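Drollside Share House: Kitchen Bench Safety Check, with Comments
October round, done Sunday morning before the breakfast rush
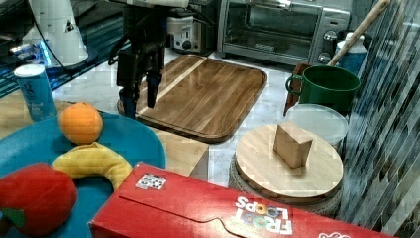
Hello again, lovely people. As always, the ticks and crosses are the quick version, and the comments are me going on a bit, so read whichever suits you. Nothing found this time is a disaster, and the kitchen is in much nicer shape than it was at the end of winter. Thank you!

1. Chopping boards sound, no splits or loose strips: OK
Comment: I do love the big striped one. I ran a thumb along every join and around the raised rim and couldn't find anything lifting. Please keep standing it on its edge to dry, and don't let it soak in the sink, however tempting that is after beetroot.

2. Board sits steady on the marble: NEEDS ATTENTION
Comment: A damp cloth underneath does the trick, but the cloth keeps wandering off to do other jobs. I've ordered 2 grip mats from Dekker, so use a folded tea towel in the meantime.

3. Bench top clean, no chips or cracks: OK
Comment: Wipe up lemon juice and vinegar straight away, please, as marble marks terribly easily. Warm water and a drop of dish soap is plenty (the spray stuff under the sink is for the bathroom, and I've moved it there).

4. Appliance cords clear of the sink and the cutting area: OK, WITH A REMINDER
Comment: Cords go along the back or the side, never across the spot where someone is using a knife. If you pull something forward to use it, push it back when you're done. The test tags on the bench appliances are all current.

5. Cans and jars closed, lids on properly: OK
Comment: Much better than last time, when I found three open ones and a very happy line of ants.

6. Play food kept apart from real food: PARTLY
Comment: The banana, the orange and the big plush apple with its green leaf are welcome to live on the blue plate, and the little ones adore them. I'd only ask that we keep that plate for play and use another for serving. The plush apple can have a gentle hand wash when it gets grubby.

7. Power board under 1419 watts in use at one time: OK
Comment: That's our own house limit, worked out with the Drusell electrician, and it leaves a good margin. Kettle and toaster go on separate outlets, please.

8. Oven thermostat: OK
Comment: Set to 180, and the little oven thermometer settled at about 180 as well, so bake away.

9. Fire blanket within reach of the stove: OK
Comment: It's on its hook, tabs hanging down, item 228 on the house register.

Still to do: grip mats, and a fresh label for the play plate.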